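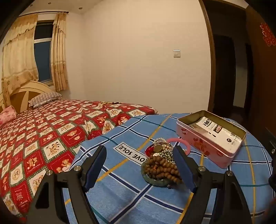 Jaws open beside the bangles and beads, with the tin to the right. One moment from the jewelry task.

An afternoon at Wemel

I've been wanting to get inside Wemel ever since they moved into the old print works in Brirndale, so when the August open house came up I signed up the same evening. I write warehouse software for a living and my robots mostly carry boxes from one place to another, so please read all of this as the notes of an enthusiastic outsider.

You check in downstairs, get a sticker, and then go up a staircase that is much too narrow for the number of people they'd invited. I landed in the group led by Thenmozhi Kurian, who works on the perception side and talks very fast (I have four pages of notes and can read maybe three of them). She skipped the company history completely and went straight to the jewelry recordings, and I liked her immediately.

The task is tidying small stuff in and out of a tin. It's done with a hand-held gripper, a person doing the squeezing, and everything the camera on it sees goes into the training set along with the jaw opening and the estimated path of the tool. There are 2,960 episodes in the household set so far. My first thought was that beads would be a nightmare, and Thenmozhi said yes, that's why they like them!

What the software has to figure out

She put the moment at the top of this page on the big wall screen and switched layers on and off. The first layer is segmentation, where the software decides which pixels belong to which thing. The blue checked cloth is fine, and the tin is mostly fine, although its dull olive-gold inside gave the older model fits. Then you get to the pile. You've got brown beads coiled on top of a green bangle, silvery beads tangled in above them, and where does one item stop? The old model drew one big blob over the lot. The new one gives several overlapping guesses and keeps them all alive until the jaws get closer.

The green bangle is see-through, too, so brown beads and blue cloth both bleed into its color. Somebody behind me asked about depth sensors and got a short, slightly pained answer about transparent things and depth sensors. I've been there with shrink wrap. I felt that one.

Then she turned on the grasp layer, which draws little candidate lines over everything the planner thinks it could pinch. The pink bangle had a whole fan of them. The bead pile had lots as well, but all in faint gray, meaning low confidence. Her explanation was that a rim is something you can plan for, and a string of beads changes shape the second you touch it, so any plan that reaches far past first contact is mostly wishful thinking. They replan every 100 milliseconds once the jaws are near the target. I asked what happens in between and she said the low-level controller just tries to be gentle.

One detail I enjoyed: the pads on the jaws are blue and so is the cloth, and for a while the model would lose a fingertip against the checks. They fixed it in the code. The tool's own shape is known, so they render where the jaws ought to be and mask that out before anything else runs. It sounds so obvious once you've heard it, and I'm going to steal it for our forklift tines.

The replay tool, which is what I came for

The second stop was Forsberg, their in-house viewer, and I could have stayed there until closing. It's a timeline along the bottom, camera view on the left, and plots on the right for jaw width and tool speed. You drag the cursor and everything moves together. You can tag a moment, type a note, and search all the notes later. We've got something similar at work and it takes 7 clicks to do what Forsberg does with one key.

Thenmozhi let us pick a moment and drive. I scrubbed around in the tin session until I found the jaws down in the tin, one on each side of the pink bangle, and stopped there. The right one is pressing against the inside of the rim, and the software had its contact label sitting in that same spot, which pleased the whole group far more than it should have. Contact isn't measured directly. The label is inferred from the picture and the jaw signal together, and a reviewer can overrule it.

She pointed out that the leaflet and the product tag in the tin get labels of their own, because paper under jewelry shifts the planner's idea of where the floor of the box is. The printed text also pulls in the feature tracker, which loves sharp black-on-white edges, and that's great as long as the paper stays put. If it slides, the tracker believes the camera moved. They now down-weight anything inside a container when estimating the tool path and lean on the room for it: door edge, wall switch, curtain, that sort of thing.
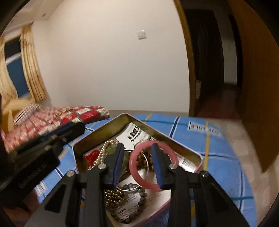
On to the arm, and the parking

The last room had a real arm on a bench, seven joints, running a policy trained on the household set. It was picking wooden rings out of a tray. It dropped a couple, and it once hovered over the tray for so long that a kid asked if it was asleep. The engineer running it had the planner's view up on a side monitor and I mostly watched that. You could see the candidates flicker between two overlapping rings, neither winning. They're adding a small bonus for sticking with the previous choice, which we did too, years ago, for carts at intersections.

A few practical things if you're going to the next one. The coffee is good and runs out early. Don't park behind the building, the gate gets locked. Ask to see the Loldale branch of the code if you get the chance, it's the experimental planner and they'll show it if the group is small. Ours wasn't, so I only got a glimpse over someone's shoulder. They also told me a public version of Forsberg is planned, capped at 2,000 episodes per project, no date yet. I left my email on the sheet by the stairs.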